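Tidy Table Saturday: combs, cups and one very stubborn drawer

I went along to the August tidy-up meaning to stay for an hour and ended up there until mid-afternoon, so you can blame me for the length of this. The idea was simple enough. Everybody brings the small stuff that never has a home (combs, pens, odd tools, the things that breed at the back of the bathroom drawer) and we find somewhere sensible to put it.

Hortensia Paredes got us started with combs. She reckons a comb is the most mislaid object in any household, and after seeing how many turned up in pockets and glove boxes I'm inclined to believe her! My favourite was a plain dark brown one, fine-toothed, with a long narrow handle and a little pale nick near the bottom. It's the sort my nan kept for partings. Hortensia's advice is to store that kind upright, handle down, so you can grab it without stabbing yourself on the teeth.

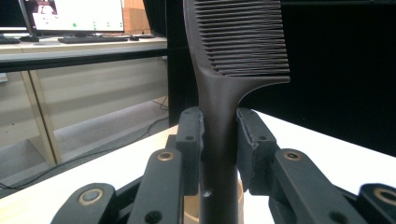
Hiko Community House | Home & Household Group

Which brings me to the cup. I know, I know, it's only a cup, but it stole the morning. It's ceramic, tan, and shaped like a crumpled paper bag, with a wobbly open rim and a small cream-coloured creature peeking over one side. Ignacio Cáceres wanted to know straight away where he could get one. No luck there, mate, it came from the Engate Street op shop and it was the only one on the shelf.

We'd been using old jam jars up to now, and they do the job, but I'm coming around to the idea that you put things away more often if you like the look of where they're going. My desk at home has had a mug of dead biros on it for years and I don't even see it any more. 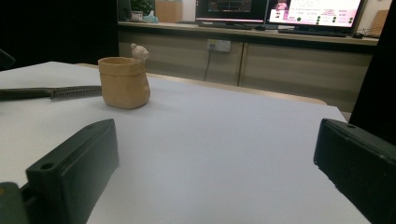

The paper-bag cup on the white table, with a spring-ended hand tool lying beside it.

The tools were Hervé Rolland's department. He's firm about long tools not living in the cutlery drawer, and he's got a point, as mine hasn't opened properly since Easter. Anything too long for a tray goes on a hook or stands in something with a bit of weight to it. Hryhorii Pylypenko argued for a magnetic strip and the two of them were still at it over the lamingtons.

For long-handled things in a small cup, check that it doesn't tip before you walk away, and keep the tall stuff down to one or two pieces. I tried five in a jar when I got home and had to pick the lot up off the lino.
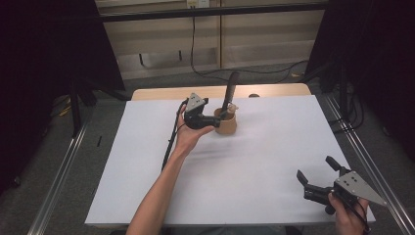
One long black handle in the small tan cup, with both hands busy at the table.

We're meeting again next month to tackle kitchen drawers, same room, 10 am start. There are 40 spots and you can put your name down at the front desk. Bring one drawer's worth of clutter in a bag or a box, and a plate to share if you can manage it.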